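Week 4: Keeping Minutes People Will Read
Notes for Office Writing, Milagros Escobar

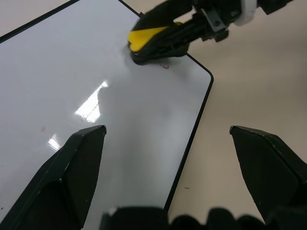

Last week we looked at the agenda, a document written by an optimist. Minutes are written afterward, by whoever sat closest to the laptop. They have one job: to tell a person who missed the meeting what was decided, who is doing it, and by when.

Your packet has the minutes of a meeting at Wostton, a maker of office shelving. They run 2,063 words. The meeting made one decision, on page four, between the parking discussion and the second parking discussion.

What to leave in
Decisions, in full sentences. "Agreed to move forward" is a mood. "Dizon will send the revised price list by Friday" can be checked.
Names next to tasks. "The team" has never sent an email in its life.
Open questions, so they don't come back in October dressed as new ones.

What to leave out
Who sighed. Who said "great point" – and to whom. Most adjectives. Jokes, which age poorly and get read aloud by lawyers.

A word on tense. Use the past for what was decided and the future for what is owed. The Wostton writer uses the present throughout, and the parking argument seems to be still going on.

For next time: cut the Wostton minutes to 100 words. Keep the decision. You may mention parking once. Read chapter 12 as well, the part on passive verbs, and bring one sentence from your own inbox that made you tired.

Questions: Milagros Escobar, room 467 | Back to top

Comments (2)

Prama_k: Got mine to 104. Does the title count?

M. Escobar: It does. Sorry.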